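December, and I have been defeated by a hamper.

It was meant to be the easy one. Auntie Jean turns 90 on the same day as her sister's funeral tea was last year, so the family agreed, by which I mean I was told, that this time there should be something cheerful on the doorstep by breakfast. I volunteered because I was holding the phone. Broltero do a thing where they pack it, wrap it, put your message in and send it out, and all you do is click. I have now been clicking since ten past four.

First the message. You get 30 characters. "Happy birthday Auntie Jean with love" is already too long, and I haven't got as far as saying who it's from. I tried "Happy b'day Jean love us all", which fits and sounds like a ransom note. Keith Stubbs at work told me to leave the message off and ring her instead. Keith gives his wife a cheque.
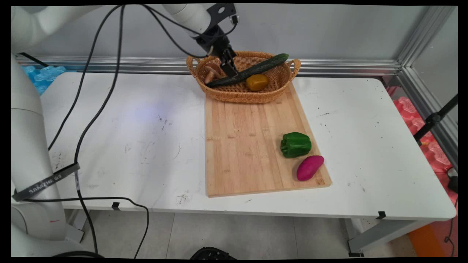 Then the ribbon. Red, gold or "heritage", and no clue as to what heritage looks like. I picked it and the price went up. I went back to red and the price stayed where it was, so now I'm paying for heritage and getting red, unless I start again, and if I start again I lose the message.

Rang the helpline. I was number 693 in the queue, a figure the voice read out with what I can only call pride. They played me the same pan pipes until the kettle had boiled twice. Then a very nice lad came on and said the order had been passed to Gornard, who do the wrapping, and Gornard had it down as a christening. I said she was a bit old for that. He said he could change it to "Other". So Jean is having an Other.

Boyang Fang came round at half past five to borrow the big scissors and stayed for a biscuit. She sends all her presents through Plirar and says they have never once let her down, then remembered the slippers that went to her old address in Dunstan and were, as far as she knows, still being worn there. She had a look at my order and asked why I'd ticked two lots of shortbread. I hadn't known I had.

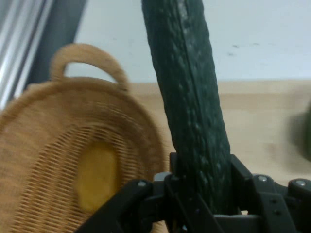 Points, too. It seems I have 2,674 of them, saved up over years of forgetting birthdays until the last minute, and they can be used against anything except hampers, flowers, delivery and items with a message. I looked through what was left. A doorstop in the shape of a hedgehog. I nearly had it.

Anyway, it's gone through. The email came at twenty to eight, thanking me for my christening order, and promising it will be left with a neighbour if she's out. She won't be out. She hasn't been out before noon since she gave up the choir. What she will be is in the back room with the radio on full, so I'd better ring next door and warn them.

Still haven't bought her a card. Mum's asked what I've got planned for Uncle Ron in the spring. I said I'd lost my voice.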